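How to Check Battery Wear on a Laptop with Favham Meter

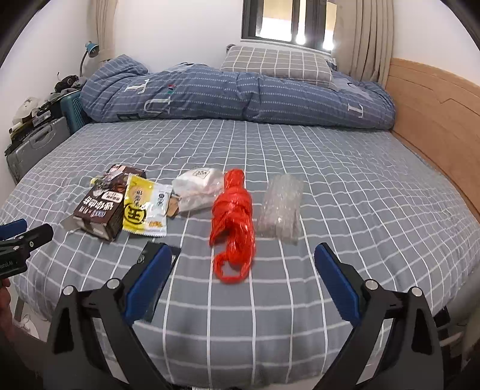 Favham Meter is a small Windows utility that reads the battery data your laptop already keeps and writes it to a log. You can use it to find out how much capacity a battery has lost, and whether a replacement is worth the money. A lot of people run it after fitting a new pack. If you are doing that, read the label on the new pack before you start and put aside whatever it came in, even if that is just some bubble wrap and a couple of plastic bags on the bed. Sellers often want a bad pack returned with its packing, and the first log may tell you that you need to.

What you need

Windows 10 or 11, 64-bit. The 32-bit build was dropped in December.
An account with administrator rights.
The original charger for the laptop.
30 MB of free disk space.

Install

1. Download the zip file and extract it to a folder you can write to. Do not run it from inside the zip.
2. Right-click FavhamMeter.exe and choose Run as administrator.
3. If Windows reports a missing driver, click Install driver and restart the computer.
4. Open the program again. The battery name and serial number appear in the top line.

If the top line says No battery found, close any vendor power tool that is running. The Vallard power manager is the usual cause, as it locks the battery interface while its tray icon is active.

Record a full cycle

1. Charge to 100 percent and leave the charger connected for another 30 minutes.
2. Open Settings and set the logging interval to 14 seconds. Shorter intervals make a bigger file and do not improve the result.
3. In Windows power options, set sleep and hibernate to Never. Leave the critical battery action alone.
4. Click Start log and unplug the charger.
5. Use the laptop for light work, or let it sit with the screen on.
6. When the charge reaches 5 percent, click Stop log and plug the charger back in.

A cycle can take up to 14 hours on a large battery with the screen dimmed. You can minimize the window - logging continues in the tray.

Read the result

Open the Summary tab. Design capacity is what the maker specified. Full charge capacity is what the battery holds now. Divide the second by the first to get the health figure. Wear is whatever is left over.

Cycle count is on the same tab. On my older Larnska notebook it shows 249 with health at 81 percent, and I have not replaced that battery. Above 700 cycles I would start looking for one. Some packs report a cycle count of 0 at all times, so do not take a zero as proof that a pack is new.

Known problems

The percentage jumps from 20 to 5. The gauge in the pack needs calibration. Run two more full cycles and compare the logs.

Health is over 100 percent. This is common on new packs and settles after a few charges.

The log file is empty. The folder is write protected. Move the program to Documents and try again.

Olivares docks can report their own battery as a second device. Undock before you start the log, or choose Battery 1 from the list.

Put the sleep and hibernate settings back when you are done.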